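Observers wanted for a robot picking demo

Turnuvix is holding an open day at the Jurčo hall one Friday in July, and Lidier, who are thinking of buying, want people there who don't sell robots for a living. We need warehouse packers, returns clerks and anyone else who handles boxed goods all day.

The brochure promises 800 picks an hour. Maybe. We have sat through demos before where every carton was the same size and the lunch was the best part. Your job is to watch, time things with your own watch, and ask the awkward questions.
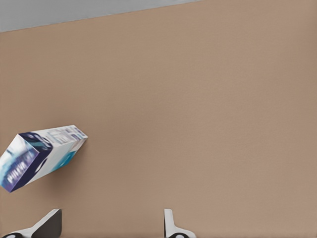

You will get 2 hours on the floor and a form to fill in afterward. Write down what you saw, including the misses and every time a person steps in to help. If you think you could do the work faster by hand, say so. Please don't be polite about it.

The fee is 4000 crowns, paid whether your report is kind or not. No robot experience needed. People who work for Turnuvix or its dealers can't apply.

Write to Oldřich Ševčík at Lidier with a few lines on your current job. Peter Matoušek will run the briefing at 8 a.m. in room 108.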